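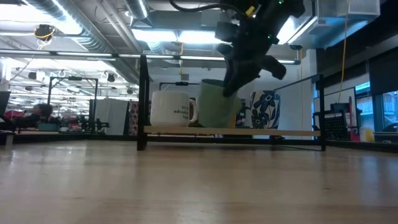
Mug shelf: what changes on 1st May

The shared mug shelf on the long table moves to a fixed arrangement from 1st May. The unit stays the same: one pale plank on a black metal frame, standing directly on the tabletop. What changes is what may stand on it, in which direction, and how the load is checked. The notes below replace the sheet that was taped inside the Prernon cupboard.

Load

The supplier, Garrido, rates the plank at 400 mm clear span for general tableware and gives no separate figure for point loads. We weighed the mugs in use at Ivbridge on the parcel scale. Empty, the heaviest came to 195 g more than the lightest, and the difference is mostly in the base. A tall mug filled to the rim is a different matter again, so the shelf is for empty mugs only. Full or half-full mugs go on the tabletop, on a coaster, away from the frame.

The heaviest mug goes nearest a post. The plank is a single board with no batten under the middle, and it will take a set over time if the weight is always in the center. Turn the plank over at the August clean. Mark the underside in pencil with the month so the next person knows which face was up.

Spacing

Leave a hand's width between mugs. The usual cause of a chipped rim is two mugs standing close enough that lifting one by the body swings its handle into the other. Handles point to the right for all mugs with a standard side handle. A mug with its handle pointing forward sticks out past the edge of the board and gets caught by sleeves.

Lift straight up before moving sideways. A mug that is tilted while its base is still touching the board drags its foot ring across the grain. The foot ring on most stoneware and on cheap printed ceramic is left unglazed, and it works like fine sandpaper on a soft, light board. The marks do not wipe off. They can be taken down with 240 grit and a block, along the grain, but each sanding removes a little thickness, and we would like to do it no more than once a year.

Tall mugs

Tall mugs go at the right-hand end. They have a higher center of gravity and a smaller foot for their height, and are the most likely to go over if the table is bumped. Do not stack them. Short mugs may be stacked 2 high in the cupboard but never on the shelf.

Printed and patterned mugs

Mugs with printed lettering should be washed by hand. Most of the lettering on our older mugs is an on-glaze transfer, and dishwasher detergent takes it off from the edges inward until only parts of words can be read. Floral and all-over patterns vary. If the pattern feels level with the glaze when a fingernail is run across it, it is probably under the glaze and can go in the machine. If there is a step, wash by hand.

Solid-color glazed mugs, including the pale green ones, can go in the machine on any rack. Check the inside for gray streaks first. These are usually metal marks left by spoons and come off with a paste of baking soda and water, left for ten minutes and rinsed.

Drying

Mugs must be dry before they go on the plank, foot ring included. The foot ring holds water after the body of the mug feels dry, and a ring left overnight on bare wood leaves a gray circle. Stand the mug on its side on a towel for a few minutes, or wipe the base. Do not store mugs upside down on the shelf. It traps moisture inside and puts the rim, the thinnest part, in contact with the board.

Finish

The board will be given one thin coat of Huvo hard oil before the new arrangement starts. Apply with a lint-free cloth, wait, wipe off everything that has not soaked in, and leave for a full day with nothing on it. Lay the used cloth flat outdoors to dry before throwing it away. Oil-soaked cloths can heat up on their own when balled up in a bin.

The black frame needs only a damp cloth. Check that the lower rail is clear of crumbs and sugar, which collect between it and the tabletop. If the frame rocks, loosen the fixings at both posts, press the frame flat on the table, and tighten again a little at a time on alternating sides.

Replacement parts

The plank is listed by Garrido as part 1085. Order the board alone and reuse the frame. Fixings are not included with the board, so keep the old ones in the labeled jar in the Prernon cupboard.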